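What my hands know and I cannot write down

It is already April and I have promised to write something here every month, so this one is about the work. Some of my friends still believe that I am programming a robot. I write very little code in this project. Most of my day I sit at a console with my fingers in two small grips, and I sew.

The project is called Kombo. Its purpose is to collect a large number of recordings of a person doing simple surgical tasks by remote control, so that later a learning model can try to do the same tasks from the camera pictures. Before this I worked in physiotherapy, so I am neither an engineer nor a surgeon. I was trained to tie stitches by Sarita Semwal, who is very patient and has a quiet voice, and who made me undo my first knots again and again until I stopped being proud of them.

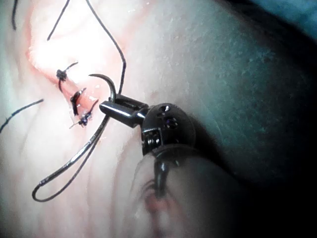

Photo: Kombo recordings, instrument camera. Used with permission.

At the point where three stitches are in the wound and the needle is again in the jaws, I always have the same small difficulty. The needle must be held near its back end, and the curve must look in the right direction, or the point goes into the tissue at a bad angle. With my own hand I would feel this. At the console I feel nothing at all. There is no force coming back to my fingers, so I must learn to see the force: the thread becomes straight, the edges of the wound come together, the surface makes a little hill. After some weeks my eyes do this by themselves and I almost believe that I feel it.

When I started, I thought a good demonstration was a perfect one. I worked very slowly and I stopped in the middle of each movement to think. Jolien Van Acker, who trains the models, looked at my first recordings and explained to me kindly that they were difficult to use. The model sees the robot standing still for a long time, and it cannot know that I am thinking. So it learns to stand still also. Now I do my thinking before I press the pedal, and when I have begun I go on.

The other lesson was about mistakes. I used to delete every recording in which I dropped the needle or took it in a wrong way. Jolien asked me to keep those where I repaired the mistake. If the model sees only the good road, it has no idea what to do when it is a little bit beside the road, and it will be beside the road quite often. This I understood immediately from my old profession. A patient who learns to walk again must learn also how to catch himself.

We have now 1419 recordings in the collection, of which 392 are mine. The plan says 1000 more before the end of the project. I try not to look at this number in the morning.

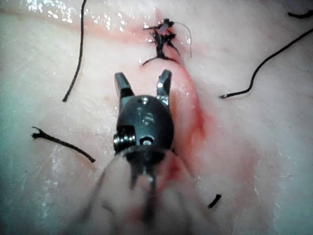
Jaws open, just below the knot.

Opening the jaws sounds like the easiest thing in the world, but for me it was the hardest habit to correct. My fingers like to open and pull back in one movement. If the thread is lying over one of the jaws, it comes with me, and a nice knot can become a loose one. Sarita taught me to open, wait for one breath, look on both sides, and only then move away. The breath is a pause too, of course, and Jolien and Sarita had a long discussion about it over lunch. They agreed in the end that one breath is permitted.

I must say also something about loose ends. In the beginning I wanted to take away every piece of thread, because I like a clean place. But a model that has seen only clean tissue may take any dark line for the thread it should pull. So the pieces can stay, within reason, and I have to remember myself which one is attached to my needle. Late in the afternoon this is less simple than you would think. When I am not sure, I pull very lightly and look for what moves.

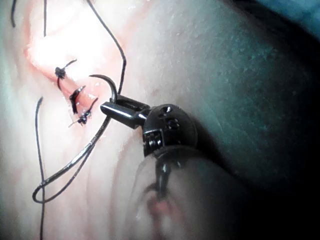
My shoulders are the other thing I did not expect. You would say that sitting in a chair and moving the fingers is light work, but after two hours I have a neck like a piece of wood. I know all the exercises, I have given them to hundreds of people, and I forget to do them exactly as those people did. Now I have 2 alarms on my telephone, one before lunch and one at three o'clock, and when they ring I get up, even if I would like very much to do one more stitch.

Several readers asked me if the robot is already able to do it alone. For taking the needle, sometimes yes. For a whole stitch with the knot, not yet, and the tries I have watched were strange for me, for I recognised myself in them. Before it closes the jaws it makes a small turn to the left and back. This is my turn! I had no idea that I do it. Sarita does not do it, I asked her, and she laughed and said she had seen it from the first day and was hoping it would go away.

Next month I will write about the exchange of the needle between the left and the right instrument, which I find much harder to explain. If you have worked with a console of this kind and you have a good trick for the neck, please leave it in the comments.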